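Preguntas frecuentes sobre la consulta a médicos de familia — Asociación de Médicos de Familia de Closstead

Actualizado el 24 de noviembre de 2022

¿Quién puede votar en la consulta sobre el nuevo convenio?
Todos los médicos titulares con consulta abierta en Closstead y en el distrito de Trostik. El censo vigente incluye a 142 profesionales. Los suplentes podrán asistir a las sesiones, con voz y sin voto.

¿Cómo se solicita la papeleta?
Mediante el formulario de la secretaría, en un plazo de 14 días desde la publicación de la convocatoria.

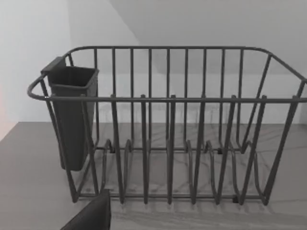
Las solicitudes presentadas fuera de plazo no se tramitarán, salvo baja médica acreditada.

¿Qué ocurre con las consultas rurales?
El complemento por distancia aprobado en septiembre se mantiene — también para las consultas compartidas — hasta la firma del nuevo texto.
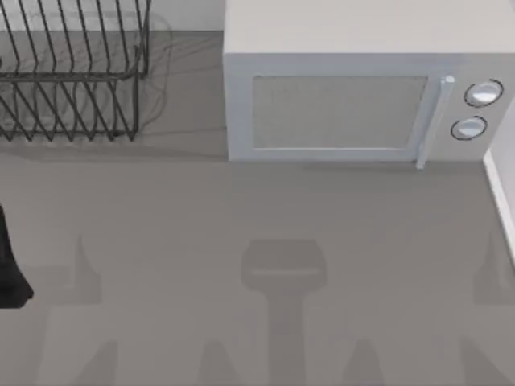
Encimera con escurreplatos y microondas.

¿Se requiere un mínimo de participación?
Sí. La consulta solo será válida si se emiten al menos 80 votos.
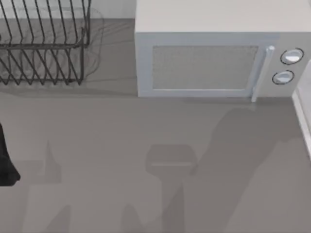
De no alcanzarse esa cifra, la junta convocará una segunda votación con el mismo censo.

¿Quién realiza el recuento?
La firma externa Munteanu, que remitirá el acta a la secretaría.

¿Dónde se celebra la asamblea informativa?
En el centro Gornemus, con aforo para 300 personas. Es necesario presentar el carné de colegiado.
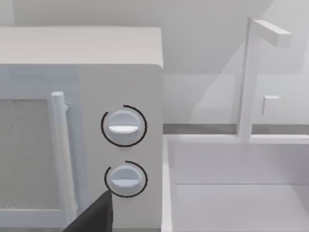
Microondas blanco, detalle de la puerta y el tirador.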